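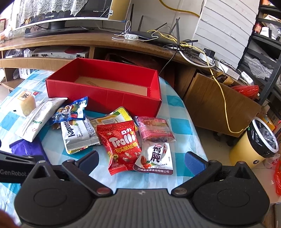
Plarcombe Robotics Club, visit notes

Got to Fasevik later than planned, bus trouble, so I missed the welcome talk and most of the coffee. Typing this up on the ride home before I forget it all. Sorry for the state of it.

The club runs a summer project called Kavness. Student team, 27 signed up this year, high school plus a few first-year college kids. The task sounds easy: pick up packaged food from a table, put it in a box. Everything done by hand first, with hand-held grippers, so the students collect examples of good grasps before any arm gets to try it. You squeeze, the fingers close, the camera on the tool records what the fingers see. Then the pile gets messed up and you go again.

And again. The count on the sign-up sheet stood at 756 recorded picks when I asked. Each pair is supposed to hand in 200 by the end of the project. One pair was well ahead and a bit smug over it. Another had thrown out a whole afternoon because they kept bumping the box.

The working area is a table with a checked cloth, a red open box and a pile of wrapped snacks, in a room with normal furniture. I liked this. Last place I visited had a spotless white bench and every object was a wooden cube, and the students there had never tried anything that crinkles. At Plarcombe the wrappers are the whole point. Foil shines, clear plastic vanishes on camera, half-full bags fold over when you touch them. 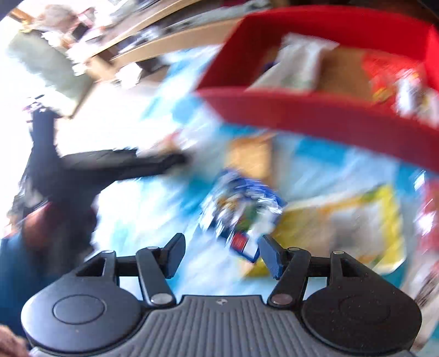
Mid-session: fingers open over the table, a hand near the blue package, the red tray off to the right.

They let visitors have a go. My first try was bad. Came in too steep, pinched the corner of a bag, dropped it. Second try better. The trick I was taught is to slow down just before contact and let the pads touch both sides together, then squeeze. I kept wanting to scoop. The student coaching me said everyone scoops at first, and they now mark those takes with an S in the log and train without them.

Also a lot harder on the wrist than I expected. They swap after four minutes. Should have been told that before I did ten.

Some talk about lighting. A bright window helps until the sun comes in low, then the foil packs blow out. One group wants to keep those takes so the model learns glare, one group wants them gone. No decision while I was there. I'd keep them, for what it's worth.

Soft stuff got its own discusion. A wrapped cake is a rotten thing to grasp, because the plastic is stiff and the cake inside isn't, and too much force leaves a dent

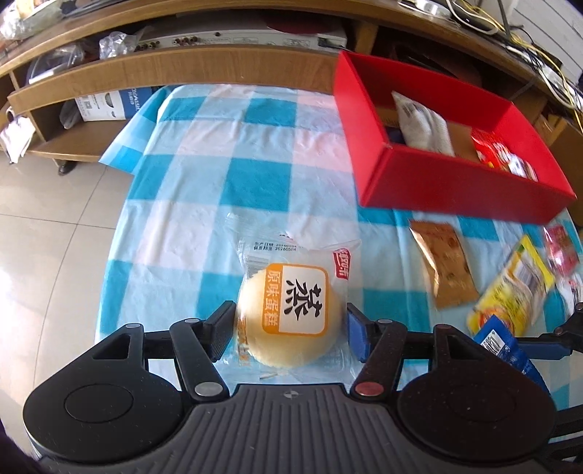 which the judges will mark down. So the students are working out how far to close for each kind of pack, and writing it on cards. Crude but readable. A bag of gummies you can squeeze pretty much as hard as you like. Wafers no. There was a plan to add a force sensor, but the Reisinger parts order hasn't shown up, so the cards stay for now.

Box placement is the other headache. Tall walls, and the fingers need room to open when you let go. The neat ones place against the back wall and work forward. The quick ones drop from the rim and hope. Scores so far favor neat, though I only saw a few rounds.

Things I'd change. Logs are on paper and two people had handwriting no one could read. No spare gripper either, so when a screw came loose that pair sat out till somebody found a driver. And put up signs please, I walked round the building twice.

Competition is in October, same town. Two teams go from the club, picked on clean placements and not on speed, and there was some grumbling on that from the fast pairs.
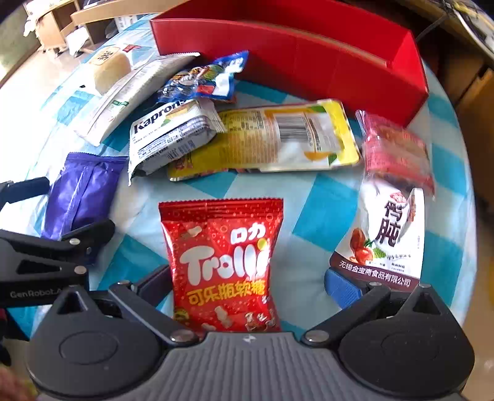
Do you need to know how to code to join Kavness?
Most of the students start with none. The first weeks are all picking, placing and logging, and the programming comes after, in pairs, with one person who has done it before.

Next stop for me is the Reisinger workshop, if they answer my email. Will post that seperately. Bus is here, more photos once I have wifi.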